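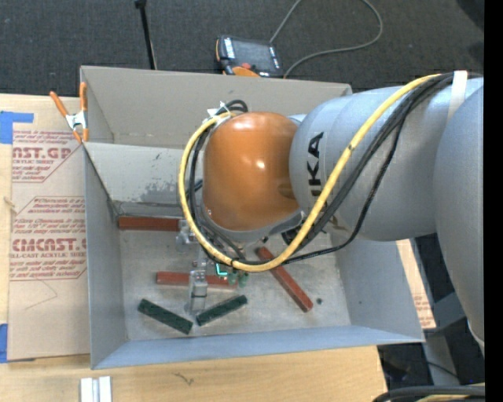
Search posts Search

Budget thread for the second bin-picking cell at Clumora. Posting as I work through it, 6 September 2018.

Reach and payload first. Our parts are small. The arm is oversized for them and I would still buy the same class again. Spare payload goes to the gripper, the hoses and whatever we bolt on next year.

Line items people forget: cable dress. Cables taped and tied along the wrist are fine for trials. For production, price a proper dress pack. Greenberg quoted 1,417 installed, Clutix 1,050 without labor.

We use cookies to improve your experience. Accept Manage settings

Bins. Sheet-walled box, clamp on the rim, on a tabletop: good enough to test picks on loose blocks. Budget 500 for a fixed bin with a locating plate. Vaughn wants 2. I put in one.

Pendant storage. Ours ends up on the carpet behind the box. A wall bracket costs less than a cracked screen. Added.

Lucinda asked about gripper fingers. Blocks lying at odd angles near a wall are the hard case, so I am holding money for a second finger set until the August pick logs are sorted.

Not in this budget: guarding, floor anchors, training. Those sit with Latrice under facilities.

Next: lead times. Greenberg has not sent theirs.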